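The small bin, and what it's for

4 min read

Tabletop bins used to be a hotel thing. Tiny, useless, full by lunch. Then in August Ronaldo Sarmiento of Gritano, the homewares people, told me he'd put one on every work surface he owns and stopped finding empties behind the printer. I tried it. Eight days in, kept it.

The liner matters more than the bin. Get one with handles, fold it well over the rim, leave some slack. A tight liner slides in the first time you drop somthing heavy. Pale colours are fine -- nobody's judging your garbage.
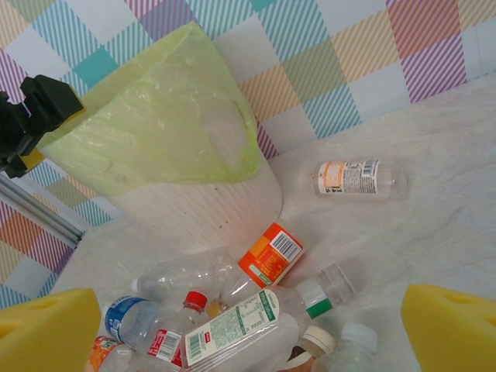
White ribbed bin, green liner folded over the rim. Nine bottles still to go.

Bottles are the real test. Laid flat they eat up the whole base, so stand them up if you can and flatten cartons first. Or skip the mixed bin altogether and rinse things for recycling, as my neighbours keep reminding me. Fair enough. Lids are another argument, I leave mine off.

Placement: back of the table, against the wall. Mine sat at the front for a week and got knocked over twice. Empty it Monday, wipe the rim, new bag. Fourteen bags to a roll where I shop.
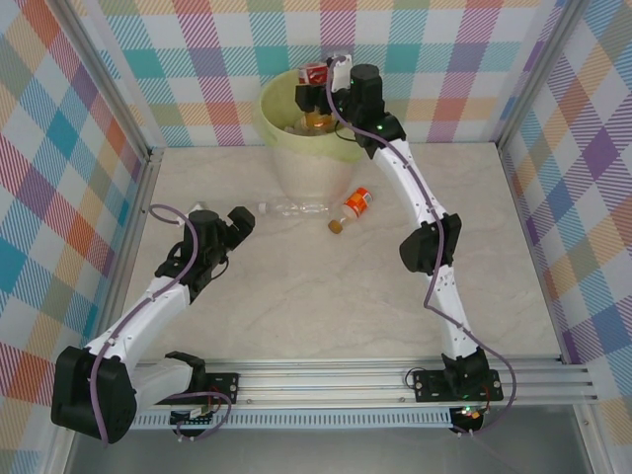 Back against the plaid, with a carton and an amber bottle inside.

Next up, drawer dividers -- or the lack of them.

Contact us | © Dositz Magazine | Back to top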